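How to plan and budget for a robot assembly cell (before you fall in love with an arm)
Posted 1/3/18

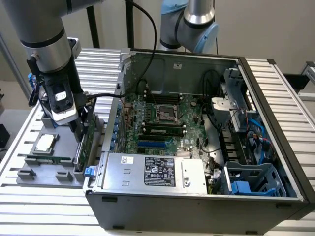
A PC build cell at work: expansion card in the gripper, processor and memory waiting in the grey tray.

If you have been asked to put a number on a robot cell, the first thing you'll want to do is open a catalogue and start comparing arms. I know, I do it too, they're lovely things! But the arm is the easiest line on the sheet to price and the one least likely to catch you out. The method below is the one I use now, after getting it wrong on two projects, and it works just as well for one bench as for a whole row.

Step 1. Write down every single move

Take the job you want to automate and do it by hand, slowly, with a notepad. For a computer build that means every part going in: processor, memory, expansion card, cables. Give each move its own row and fill in what is picked up, where it starts, where it ends and how hard it has to be pushed. Include the fiddly bits people do without thinking, like opening the lever on a processor socket. My list for a basic tower came to 33 rows, and I had guessed a dozen.

Now mark each row easy, awkward or horrible. A stiff card going straight down into a slot is awkward. Anything with a floppy cable is horrible, and it's perfectly fine to leave those rows to a person for the first year.

Step 2. Decide on one arm or two

A second arm is a big jump in cost, so make it earn its place. Go back to your list and look for rows where you used both hands. If there are only a couple, a clamp or a locating block may do the same job for very little money. If there are lots, price two arms from the start, with a table big enough for both. Adding one afterwards means moving everything, and you will pay for the setting-up twice.

Check reach while you're at it. Cut a piece of string to the reach in the data sheet, pin one end where the base will go and swing it over a full-size paper plan. A tower case on its side takes up a surprising amount of table, and the far corner is always the one you can't get to.

Step 3. Choose the gripper before the arm

Weigh your heaviest part, then add the gripper, its bracket and whatever cable hangs off the wrist. That total is your payload. Hartmut Diekmann, who taught me most of this, used to strike out half the arms on my shortlist at this stage with a red pen.

Ask for sample fingers. We had quotes from Drolance and Galton, and Galton posted us a set to try on scrap boards, which told us more in an afternoon than a week of reading. Circuit boards need holding firmly at the edges without squeezing any components, so allow for at least one redesign of the fingers. I put in two.

Step 4. Price the dull things

Go through these and get a real figure for each:

Table and framing. Slotted aluminium is worth the extra, as you will move things — many times.
Part trays. Every loose part needs a known starting place.
Something to hold the product still while it's being pushed on.
Cable routing along the arm, with spares.
Guarding, and the risk assessment that goes with it.
Static protection if you handle electronics.
Scrap parts to practise on. Buy plenty of motherboards, sockets do get damaged.
Power, network and, if you need it, air to the spot where the cell will stand.

On our last sheet the Wikström quote for framing and trays came to £1902, and I'd left it off the first draft completely.

Step 5. Count people's time

Set aside 80 hours for one person to learn the system and get the first few rows of your list running. Put it in the budget as a proper cost with a name against it. If that person has a day job as well, stretch the calendar to match. We ordered in good time and still weren't building anything useful until March.

Step 6. Buy in stages

Stage one is one product, 8 rows from your list, all of them easy. Stage two brings in the awkward ones. Ask each supplier to split the quote the same way so you can stop, or change your mind, between the two. Drastmont did this for us without any fuss.

Keep the list of moves pinned up by the cell and tick the rows off as they run. It's a great feeling — and it makes the next budget much quicker to write.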